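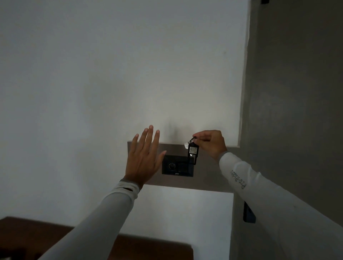 Yarn and Needle List, Digest 296

Subject: Re: Two dye lots in one yoke
Date: 28/05/2026

Selorm Mahama wrote:

> I am knitting the Lencho jumper in Donier DK, the grey-green shade called
> Fevier. I started at the neck and have finished the yoke increases and
> divided for the sleeves. I bought six balls of lot 2407 and then had to
> get three more, and the shop only had lot 2782. In the bag they look the
> same. Knitted up, the new one is a bit yellower. Should I change at the
> underarm, or do I need to go back and mix them from the start? I would
> rather not undo the yoke. Also, my stitch count is two short on one
> sleeve and I can't find where.

Selorm,

Don't undo the yoke. You have six balls of the first lot and by my reckoning you should have used just over two of them to get to the underarm, which leaves plenty to work with.

What you don't want is a straight change at the underarm. It sounds like a sensible place, and it is where most people do it, but the eye goes right to it when your arms are down because body and sleeves all change at the same height. I did exactly that on a navy cardigan and you could see a line across me at chest level in any daylight. Indoors it was fine.

Knit the body in the first lot for another four inches or so. Then bring in the second and work two rounds of each for the next three inches, carrying the spare yarn loosely up the inside at the side seam position. After that go over to the second lot completely for the rest of the body and the hem rib. Rib hides a difference well anyway, as the surface is broken up.
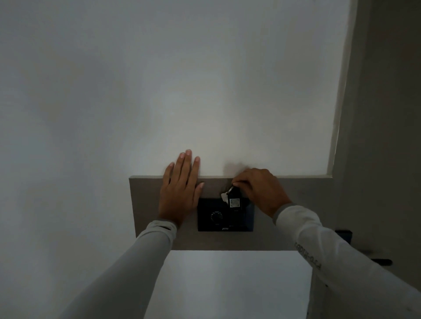

Wall plate with dial and keycard slot

For the sleeves I would do the opposite and keep all the first lot you have left for the top halves. Start mixing below the elbow. The two sleeves need to match each other more than they need to match the body, so weigh what is left and split it into two before you cast on the first one. If you knit one sleeve and see what is left over, you will be short on the second. Kitchen scales are good enough.

Wash a swatch with both lots in it before you do any of this. Donier has a fair amount of loose dye in the darker shades and the first wash can bring two lots closer together, or push them further apart. I had a pair that looked hopeless in the ball and came out of the basin so close that I had to look at the tails to tell which was which. Dry it flat, take it to a window and look at it from across the room. If you can't see the join from there, I would stop worrying and just mix for an inch.

It is also worth writing to Drometti, if that is where you got the first six. They used to keep odd balls of old lots in a box behind the till and would post them out. I last asked in October so it may have changed.
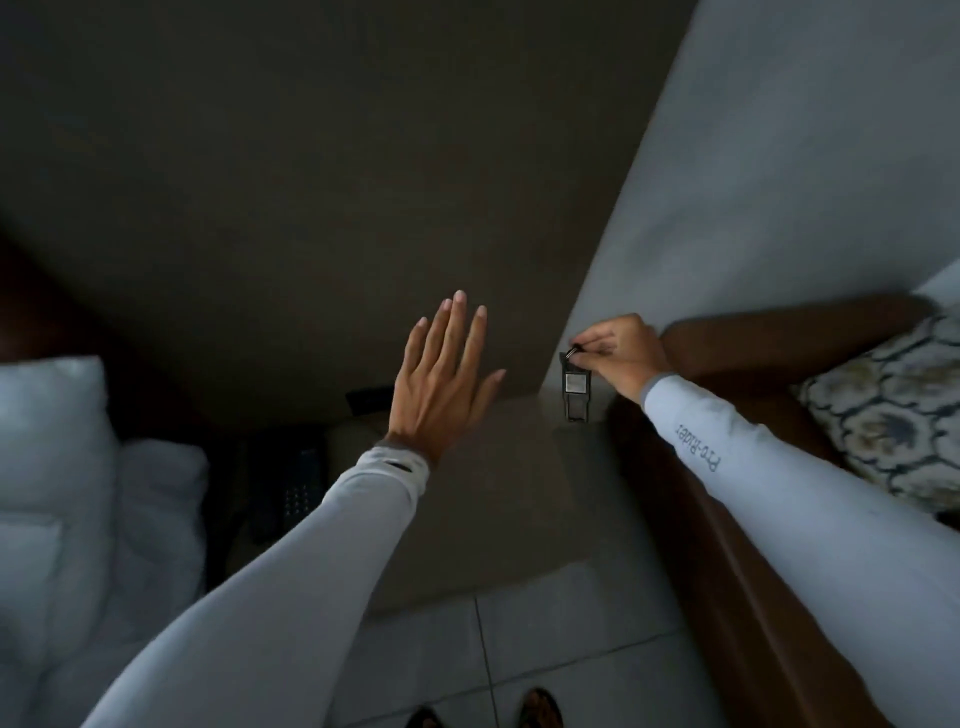 On the missing two stitches, I think it is in the raglan line and not in the sleeve itself. The Lencho chart has an increase each side of the marker on every other round, except for the plain round after the short rows, and it is very easy to take that plain round as an increase round on one side only. Put a marker on each raglan line and count from one to the next, back up the yoke, until you find the round where the sleeve on one side has two fewer. Any closed ring that slides will do for the needle, but for hanging on the fabric you want something that opens, and I keep mine threaded on a split ring like the one on that black key fob, which goes over a fingertip when I am counting and leaves both thumbs free. Once you have found the round, you can ladder down one stitch and put the increases in from the strands between, or just pick up one each side at the underarm when you start the sleeve. I would do the second. At that point it is two stitches in a place that lives under your arm.

The second size has 38 stitches for each sleeve before the underarm ones are added, if you have the same printing as me. The earlier one had a mistake in that line - it gave the body and sleeve numbers swapped for the largest size - so check which you have before you start counting. The corrected version has a note under the schematic.

One more thing, as you didn't mention it. When you carry the two yarns up the inside, twist them once at the start of each round and always the same way round. If you twist one way and then the other, the join stays neat but you get a small hole every fourth round, and I have only ever found those after blocking.

Let us know how the swatch comes out.

J.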